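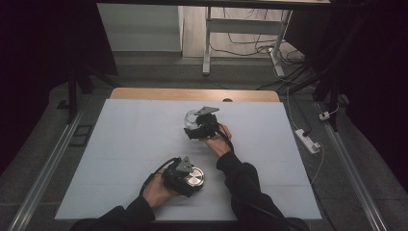

옅은 색 시트를 깐 작업대와 투명한 유리 용기

유리 보관병 씻고 말리고 다시 쓰는 법

잼이나 피클을 다 먹고 남은 유리병은 버리기 아깝지만, 그냥 찬장에 쌓아 두면 냄새가 배고 뚜껑 짝이 안 맞아 결국 재활용함으로 가게 됩니다. 이 글에서는 라벨 떼기, 냄새 빼기, 열탕 소독, 뚜껑 관리, 보관 순서로 정리합니다. 특별한 도구는 필요 없고 대부분 집에 있는 것으로 됩니다.

작업 자리 만들기

싱크대 옆 조리대가 좁으면 식탁에서 하는 편이 낫습니다. 맨 나무 상판 위에서 젖은 유리병을 다루면 미끄러지기 쉽고 물 자국도 남습니다. 얇은 시트나 방수포를 깔고 시작하면 물방울과 라벨 찌꺼기를 한 번에 걷어낼 수 있습니다. 색은 밝은 것이 좋습니다. 어두운 천 위에서는 투명한 유리의 금이나 이 빠진 자리가 잘 보이지 않습니다.

병은 한꺼번에 다 꺼내지 말고 6개 정도만 올려놓습니다. 서로 부딪쳐 깨지는 사고는 대개 자리가 모자랄 때 납니다.

라벨 떼기

종이 라벨은 40도쯤의 따뜻한 물에 담가 두면 대부분 떨어집니다. 병 안에도 물을 채워야 떠오르지 않습니다. 물에 주방세제를 조금 풀고 30분 뒤에 한쪽 모서리를 밀어 봅니다. 종이만 벗겨지고 풀이 남으면 베이킹소다와 식용유를 같은 양으로 섞어 바르고 10분 둡니다. 그다음 마른 키친타월로 닦고 세제로 기름기를 씻어냅니다.

비닐 라벨은 물에 담가도 소용이 없습니다. 헤어드라이어로 한쪽 끝을 데운 뒤 천천히 당깁니다. 빨리 당기면 접착제가 병에 남습니다. 남은 접착제는 소독용 에탄올을 묻힌 천으로 문지르면 지워집니다. 에탄올을 쓸 때는 창문을 열고 가스레인지를 끈 상태에서 합니다.

쇠수세미와 칼은 쓰지 않습니다. 겉에 난 잔흠집은 눈에 잘 띄지 않아도 나중에 뜨거운 물을 부을 때 금이 가는 원인이 됩니다.

냄새 빼기

김치나 마늘장아찌를 담았던 병은 세제로만 씻으면 냄새가 남습니다. 유리 자체에는 냄새가 거의 배지 않으므로 먼저 뚜껑을 의심합니다. 뚜껑 안쪽의 고무나 실리콘 패킹을 뺄 수 있으면 빼서 따로 씻습니다. 뺄 수 없는 것은 쌀뜨물에 하룻밤 담가 둡니다.

병 쪽은 식초와 물을 1 대 4로 섞어 반쯤 채우고 뚜껑을 닫아 흔든 다음 한 시간 둡니다. 헹군 뒤에도 냄새가 나면 말린 커피 찌꺼기나 구긴 신문지를 넣어 이틀쯤 둡니다. 커피 찌꺼기는 완전히 말린 것만 씁니다. 덜 마르면 곰팡이가 핍니다.

병 바닥 살피기 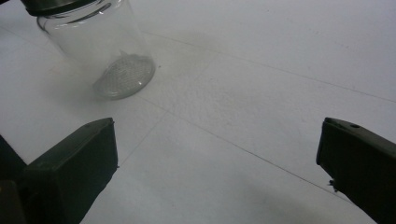
소독하기 전에는 병을 하나씩 뒤집어 바닥과 입구를 확인합니다. 바닥에 오톨도톨한 무늬가 있는 병은 그 사이에 때가 끼기 쉽습니다. 무늬 부분은 못 쓰는 칫솔에 베이킹소다를 묻혀 원을 그리며 닦습니다. 안쪽 모서리는 병솔이 잘 닿지 않으므로 굵은소금 한 숟가락과 물을 조금 넣고 흔드는 방법이 편합니다. 달걀 껍데기를 잘게 부숴 넣어도 되지만 헹구는 데 시간이 더 걸립니다.

입구의 나사산도 손끝으로 한 바퀴 만져 봅니다. 맨손 대신 얇은 면장갑을 끼면 이가 빠진 곳에서 실이 걸려 바로 알 수 있습니다. 이가 빠진 병은 식품용으로 쓰지 않습니다. 금이 간 병은 다른 용도로도 쓰지 말고 신문지에 두껍게 싸서 지역 배출 기준에 맞게 버립니다.

열탕 소독

찬물에서 시작하는 것이 원칙입니다. 끓는 물에 병을 바로 넣으면 깨집니다.

1. 냄비 바닥에 면 행주를 깝니다.
2. 병을 엎어 넣고 찬물을 5센티미터 정도 붓습니다.
3. 중불로 올려 끓기 시작하면 불을 조금 줄이고 10분 둡니다.
4. 집게로 꺼내 마른행주 위에 바로 세웁니다. 남은 열로 안쪽 물기가 날아갑니다.
5. 완전히 식을 때까지 뚜껑을 닫지 않습니다.

꺼낸 병을 차가운 대리석이나 스테인리스 조리대에 바로 놓지 않습니다. 온도 차이로 바닥이 통째로 떨어져 나가는 경우가 있습니다. 또 모든 유리병이 끓여도 되는 것은 아닙니다. 장식용 병이나 내열 표시가 없는 얇은 잔은 끓이지 말고 식품용 소독 알코올로 안쪽을 적셔 말립니다.

뚜껑 관리

금속 뚜껑은 오래 삶으면 안쪽 코팅이 상합니다. 불을 끈 뜨거운 물에 1분쯤 담갔다가 꺼내 바로 닦습니다. 안쪽에 녹이 보이거나 코팅이 들뜬 뚜껑은 버립니다. 뚜껑만 새로 살 때는 병 입구의 바깥지름을 재야 합니다. 안지름을 재고 사면 맞지 않습니다. 저는 플리블리(Flivley) 뚜껑과 에스트우드(Estwood) 뚜껑을 섞어 쓰는데, 입구 크기가 같아도 나사산 모양이 달라 서로 바꿔 끼우면 샙니다. 그래서 병과 뚜껑 바닥에 같은 번호를 유성펜으로 적어 둡니다.

새는지 확인하려면 물을 반쯤 채우고 뚜껑을 닫아 키친타월 위에 엎어 둡니다. 10분 뒤에 젖은 자국이 없으면 간장이나 식초를 담아도 됩니다. 조금이라도 젖으면 콩이나 파스타 같은 마른 재료용으로 돌립니다.

안 열리는 뚜껑

냉장고에서 꺼낸 병이 안 열릴 때는 고무장갑을 끼고 돌려 봅니다. 그래도 안 되면 미지근한 물에 뚜껑 쪽만 잠깐 담급니다. 차가운 병에 뜨거운 물을 바로 붓는 것은 피합니다. 꿀이나 조청이 굳어 붙은 경우에는 뚜껑 둘레를 젖은 행주로 감싸 5분 둔 뒤 돌리면 열립니다. 다음부터는 닫기 전에 입구를 한 번 닦아 둡니다.

보관

빈 병은 뚜껑을 꽉 닫지 말고 살짝 얹어 둡니다. 밀폐해 두면 남은 습기 때문에 퀴퀴한 냄새가 납니다. 병을 겹쳐 쌓을 때는 사이에 종이를 한 장씩 끼웁니다. 선반 앞쪽에는 낮은 병, 뒤쪽에는 긴 병을 둡니다.

고춧가루와 깨는 냉동실에 두는 것이 좋은데, 유리병을 쓸 때는 가득 채우지 않습니다. 국물이나 소스를 얼릴 때는 위에서 4센티미터를 비우고, 어깨가 좁은 병은 쓰지 않습니다. 김장철인 11월에는 병이 한꺼번에 필요해지니 그 전에 패킹 상태를 확인해 두면 됩니다.

최종 수정 2023-09-10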